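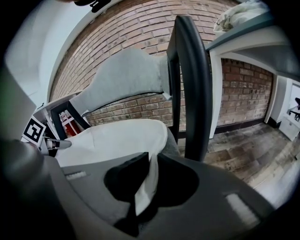 Jollarow collects examples of household work for companies that train robots. Our collectors hold a gripper in each hand and do ordinary jobs with them, such as moving clothes off a chair or straightening a cushion, and each attempt is saved as one example. Soft things make up most of what we record. A grey knit piece lying across the back of a chair is harder for a learning system to judge than a box or a cup, and a white one bunched up in front of it makes it harder again.

Hazem Zerouali and Latifa Benjelloun started the company after working together at Primimside. Our first order was for 600 examples of folding. A standard order is now 2,000, and the smallest we take is 325.

How we work
Collectors work at a normal household pace. The grippers carry printed marker cubes so their position can be worked out later, and the cushion job uses both hands, one gripper on each front corner. Failed attempts are kept and labelled as failed. Mwajuma Muriithi's team reviews every recording before it leaves us, using our own labelling program, Plitura.
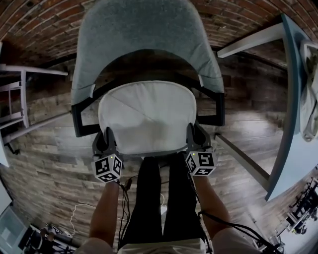 Who to contact
New orders and quotes: Luana Holanda
Collector jobs and training: Iman El Fassi
Recording and review: Mwajuma Muriithi

We take on new collectors each August. You don't need a background in robotics, but you do need steady hands and to be comfortable standing for most of a shift. Training is paid.

Page last updated 2025-10-29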